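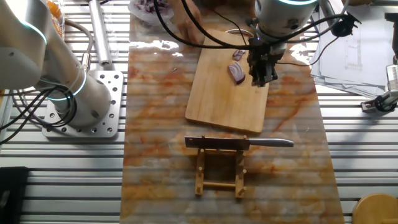
Ustach, la tâche oignon, et pourquoi j'ai réécrit la moitié du planificateur

jeudi 26 décembre 2024

Notes en vrac, vite fait, entre deux repas de famille. J'avais promis à Nawal de mettre tout ça par écrit avant la reprise, sinon en janvier plus personne ne sait quel paramètre traîne dans quel fichier. Moi le premier.

Rappel pour ceux qui ont raté les billets de juin : Ustach c'est notre couche de planification, Flandarach c'est la perception. Les deux tournent dans des processus séparés et se parlent par messages. Idorska c'est l'outil de relecture des logs, celui que tout le monde critique et que tout le monde utilise. La tâche du moment : prendre un couteau sur son râtelier en bois, couper de l'oignon rouge sur la planche, reposer le couteau. Deux bras, une table en profilés alu, un plateau façon marbre au milieu.

Le plateau. On va en reparler.

Le couteau n'est pas un objet comme les autres

Jusqu'à cet automne, Ustach traitait tout ce qui est dans la pince comme une boîte. Boîte englobante orientée, marge de sécurité, basta. Pour un bol ça passe. Pour un morceau d'oignon ça passe aussi. Pour une lame non : la boîte autour du couteau est énorme en longueur, et dès que la pince s'incline un peu, les coins de la boîte rentrent dans la planche. Le vérificateur de collisions crie, le planificateur jette la trajectoire, recommence. Plafond à 4 000 itérations et puis échec. J'ai des logs entiers qui ne contiennent que ça. Très monotone.

Première idée (mauvaise) : réduire la marge. Ben oui, sauf que la marge est globale. Si je la réduis pour la lame je la réduis aussi pour l'autre bras, et là non merci.

Deuxième idée, celle de Yannick : découper le couteau en deux corps. Manche = corps rigide avec la marge normale. Lame = corps fin avec une liste de contacts autorisés, planche et aliment, rien d'autre. Et la liste n'est active que pendant la phase de coupe. En transport, la lame redevient intouchable, avec même une marge plus grosse que le reste. C'est ce qu'on a maintenant. Ça a l'air évident écrit comme ça, il nous a quand même fallu trois réunions et un tableau blanc illisible.

Ce qui m'a pris du temps c'est le changement de phase. À quel moment exact passe-t-on de « transport » à « coupe » ? Au début je déclenchais sur la hauteur de la lame au-dessus de la planche. Fragile, il suffit que l'estimation de la planche bouge un peu et on bascule en plein mouvement, la trajectoire en cours devient invalide, arrêt. Maintenant la phase fait partie du plan lui-même, chaque segment porte son étiquette, et le contrôleur refuse de démarrer un segment si l'étiquette précédente n'est pas terminée. Plus verbeux, plus lent à écrire, mais je dors mieux.

Deuxième conséquence, pas prévue du tout : Idorska peut colorer la timeline par phase. Nawal en rêvait depuis des mois.

La perception, ou le marbre qui se prend pour de l'oignon

Bon. Flandarach segmente les morceaux sur la planche. Modèle réentraîné en interne, 2 384 images annotées, dont une bonne partie par moi un dimanche pluvieux avec la radio. Sur la planche en bois, rien à dire. Le violet et le blanc ressortent bien sur du bois clair.

Hors de la planche c'est une autre histoire. Le plateau est crème avec des veines orange et brunes, brillant par dessus le marché, et le modèle adorait les veines. Il voyait des quartiers partout. Le planificateur recevait des cibles fantômes, et allait sagement proposer d'y descendre avec la lame.
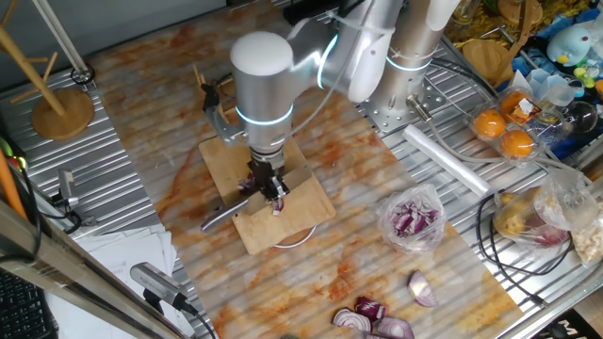
Donc masque de zone. Je n'aime pas les masques, c'est de la triche, mais la découpe se fait sur la planche et nulle part ailleurs, donc toute détection hors planche est rangée dans une liste « à regarder plus tard » et n'arrive jamais chez Ustach comme cible de coupe. Par contre elle y arrive comme obstacle. Ça c'est important et je l'avais oublié dans la première version : un morceau posé à côté, on ne le coupe pas, mais on évite de passer dedans avec le poignet.

Et comme on a toujours la moitié d'une épicerie autour (oignons en sachet, pommes de terre, pâtes, des oranges dans une boîte à œufs), la liste des obstacles grossit vite. On a ajouté une fusion : tout ce qui est sur le bord de la table devient un seul gros volume interdit, recalculé en début d'épisode et figé ensuite. Figé, donc faux si quelqu'un déplace un truc. Compromis. Le côté de la table qui sert aux humains reste hors de l'enveloppe du bras de toute façon.

L'autre point, les occultations. Quand le bras descend, la pince cache le morceau. Vue de dessus c'est fatal : juste au moment où on voudrait la position la plus fraîche, on n'a plus rien. Ancienne version : on gardait la dernière détection et on priait. Nouvelle version : on garde la dernière détection avec une incertitude qui gonfle dans le temps, et si elle dépasse le seuil avant le contact, le bras remonte et on regarde à nouveau. Ça rallonge. Yannick trouve que le seuil est trop nerveux, moi je trouve que non, on a mis la valeur dans le fichier de config et chacun a la sienne. Pas glorieux.

Latence

Chiffre du mois : 189 ms entre l'image et la cible disponible dans Ustach. J'aurais signé pour le double. Le gros du temps n'était pas dans le réseau de neurones, il était dans une copie de tableau bête que j'avais écrite en juin en me disant « je reviendrai dessus ». Je suis revenu dessus. Six mois plus tard.

Côté contrôle on est à 400 Hz et on n'y touche pas. La boucle d'impédance est celle qu'on avait pour l'essuyage, avec une raideur verticale plus basse pendant la coupe et un plafond d'effort. J'ai quand même ajouté une rampe entre les deux réglages de raideur. Sans rampe, au changement de phase, on avait un petit coup sec dans le poignet, on l'entendait à travers la pièce. Nawal l'appelait « le hoquet ».

Pour le mouvement de coupe lui-même : descente, puis légère translation dans l'axe de la lame, puis remontée. Trois primitives paramétrées, pas d'apprentissage pour l'instant. On y viendra peut-être, j'ai un dossier plein d'articles pas lus.
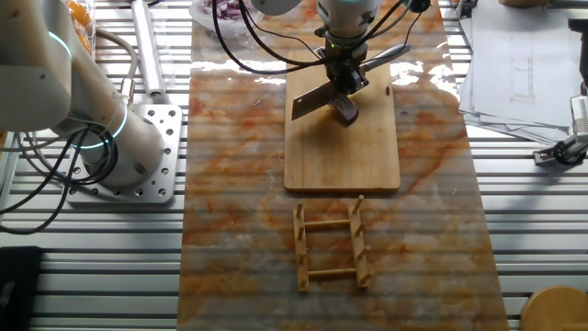
Lame vers le bas au-dessus de la planche. Le râtelier est plus bas sur le plateau.

Ce que je surveille à ce stade c'est l'angle de la lame dans la pince. Le modèle suppose un angle fixe, celui de la saisie. Dès que le manche tourne un peu entre les doigts, tout ce qui est calculé à partir de là est décalé, et l'erreur est maximale à la pointe, évidemment. On a essayé de réestimer l'angle à partir de l'image. Pas fameux : une lame sombre sous une pince sombre, avec l'ombre des deux sur la planche, le contour part dans tous les sens. La profondeur n'aide pas beaucoup plus.

Solution provisoire : une pose de contrôle. Après la saisie, le bras s'arrête à un endroit fixe, lame bien dégagée, on mesure, on corrige la transformation pince-couteau, on repart. Même chose avant de reposer. C'est moche et ça marche sur nos logs, je prends.

Reposer le couteau

Le vrai sujet pénible. Prendre, d'accord. Couper, d'accord. Reposer sur un râtelier bas avec des petites chevilles en bois, c'est là que tout s'additionne : l'erreur de la lame dans la pince, l'erreur sur la pose du râtelier, l'erreur de calibration entre la caméra et la base du bras. Chacune est petite. La somme, beaucoup moins.

J'ai passé deux jours à accuser la calibration. Refaite, re-refaite. En fait le râtelier était modélisé avec les chevilles du mauvais côté — symétrie dans le fichier de maillage, un signe moins qui manquait. Le planificateur évitait donc des chevilles qui n'existaient pas et ignorait les vraies. Deux jours!! Yannick l'a trouvé en ouvrant le maillage dans Idorska, en cinq minutes, en buvant son café. Je ne commenterai pas.

Depuis on a une vérification au chargement : chaque maillage est projeté dans l'image de la caméra fixe et superposé, et quelqu'un doit cliquer « ok » une fois. Une seule. Ça suffira, j'espère.

Pour l'approche elle-même on descend par le dessus, lentement, raideur basse, et on n'ouvre la pince que si l'effort vertical est stable. Nawal voudrait une petite recherche latérale si ça coince. Je suis pas contre, mais une recherche latérale avec une lame, je veux d'abord relire le code des arrêts.

Reste à faire (pour moi, surtout)

Sortir les seuils d'occultation de la config perso et en choisir un.
Fusionner la branche « phases » dans la principale. Elle a trop de retard, ça va faire mal.
Le deuxième bras. Pour le moment Ustach le considère comme un obstacle immobile, il faudra bien qu'il serve à tenir l'oignon un jour.
Tester la planche qu'on a reçue de chez Besson, plus large. Il faudra refaire le masque.
Écrire la doc des étiquettes de segment. Nawal l'a demandée deux fois, donc elle va la demander trois.
Renommer la fonction `couper_truc_v2_final`. Par pitié.

Si quelqu'un a déjà suivi proprement l'angle d'un outil dans une pince à deux doigts, sans coller de marqueurs dessus, je suis preneur de références, les commentaires sont ouvert. Je réponds après les fêtes, là on m'appelle pour la bûche.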